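Why demonstration by hand deserves a longer trial

The Tamthorpe training group has for some time taught its robot arms by remote control, with an operator seated at a console and the arm following each movement. The method is tidy and easy to schedule. This author's view is that it has been adopted too quickly for fine handling work, and that guiding the gripper directly by hand should be given equal time.

Our June set held 998 demonstrations. Thin plastic cups gave operators the most trouble. A person holding a cup feels it begin to give. A person at a console sees only the view from the wrist, and must judge pressure by eye.

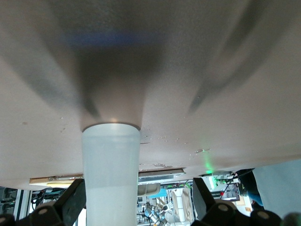 Page last changed: June, 4:10 p.m.

A frosted cup held between two black fingers, with droplets on the surface beside it, is a fair measure of the difficulty. The wrist view shows where the fingers meet the plastic – it does not report how hard they press.

Nathalie Simard has argued that operators improve with practice, and her point is well taken. Practice, however, takes up to 9 weeks, and new staff arrive each term. The group should collect 156 cup demonstrations by hand before it renews the Rarkel consoles.

Garnet Marchand
Tamthorpe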